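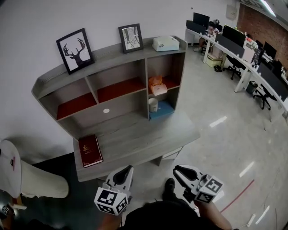
I have been suspicious of desks with hutches for most of my working life. They promise you extra storage and what they deliver, in my experience, is a second floor for your mess. The stuff that used to sit on the desk moves upstairs, and then new stuff moves in below it. So when I say I've now spent a whole month sharing a workspace with one, and that I have mostly stopped complaining, please understand how far I had to travel.

The desk in question is the gray one, the Gamage. Gray wood grain, curved shelf across the top, cubbies underneath, a small drawer below. It went against the white wall in April and I was told it would "change how we work." Furniture people love this line. A desk has never changed how I work. A deadline has, a broken heating system has, and once a very bad chair did.

Let me start with the price, because everybody dances around it. The Gamage was 2,000 with the hutch included. Could you get something that holds up a laptop for a tenth of that? Sure. I've worked on a door laid over two filing cabinets and the work came out the same. The people at Bolel, where it came from, have a whole page about how the staggered cubbies "follow the natural rhythm of your day." My day has no natural rhythm. I read that page twice looking for the measurements, which were at the very bottom in tiny type.

They also sell a version called the Sonemness, with more cubbies and a price of 4,000. I would like to meet whoever needs that many cubbies. I'd like to know what they keep in them, and whether they could find any of it if you asked.

On to the cubbies, then. My complaint going in was that open compartments are a dare. A door at least lets you lie to yourself. With open cubbies everything you own is on display, including whatever you bought for lunch and didn't finish. And the two small ones on the right did precisely what I said they would. They filled up first. Orange plastic bag on top, box with it, a flat blue thing in the one below, a white cup on top of the blue thing. The wide ones on the left stayed bare. I have a theory that people will always cram the smallest space available before they touch the big one, the same way a kitchen with six feet of counter somehow gets used in one corner by the kettle.
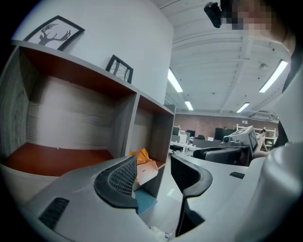 The Gamage from down low. All that room on the left, and everything is on the right.

I'll give them the color, a little. I expected to hate the red inside. Gray outside and red inside sounded like a suit with a loud lining, the kind worn by a man who wants to tell you about his car. But the red does something useful, which is that you can tell from across the room whether a compartment has anything in it. I don't believe for a second that this was the reason for it. The Bolel page says the red is "energizing." I have sat in front of it at three in the afternoon and I can report no energy.

The pictures on the top shelf are another matter, and I've lost that argument so I might as well lose it in public. I was against them. One is a deer head in silhouette, big antlers, the sort of thing every rental cabin and coffee place has had on the wall for years. The other one is a gray business that I take to be bare branches, though I've heard other opinions. Both came in a set from a shop called Grirkaton, which sold them in threes. Please don't ask me about the third one. It had a word on it.

My case against them was simple. A top shelf is for things you need but not today: spare paper, the manual for the printer, the good tape. Put two frames up there and you've turned working space into a mantelpiece. The case on the other side was that if the shelf was left open it would become a pile, and the pile would eventually reach the ceiling. I said that was unfair. I then remembered the windowsill at my last place, and I went quiet.
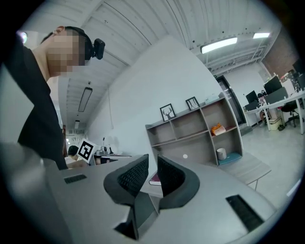 What bothers me more is that they aren't hung. They just stand there leaning, with a perfectly good wall behind them. Leaning pictures is one of those habits that came out of magazines, where it looks relaxed because the magazine people go home afterward. In real life you bump the desk, the frame shifts a little, and then you have a slightly crooked deer watching you do your invoices. I straighten it most mornings. I have no idea why I bother.

A few smaller gripes while I'm at it. The hole in the back panel for cables is round and neat and too small for a chunky plug, so you have to know in advance which end you're feeding through. The little drawer is fine for pens and hopeless for anything with ambition. And the gray shows coffee rings, whatever the listing said about "forgiving finishes." I've tested this more than I meant to.

Then there's the dark red book, the hardcover with the gold lettering, which has become a resident. It's handsome enough that moving it into a cubby feels rude, so it lives on the desk itself and gets shoved from one side to the other depending on who needs the room. Every tidy desk I've ever seen has one object like this. I keep meaning to put it in one of the wide compartments, where it would fit easily with space left over, and I keep not doing it.

Would I buy the Gamage again? With my own money, no. I'd buy a plain table and a shelf, and I'd put the shelf far enough away that I had to stand up to dump things on it. But I've stopped looking up what it would cost to send it back, and last week I caught myself wiping down the top shelf, deer and all, before I'd even had coffee. I put the cloth away before anyone could comment. It's in the drawer with the pens.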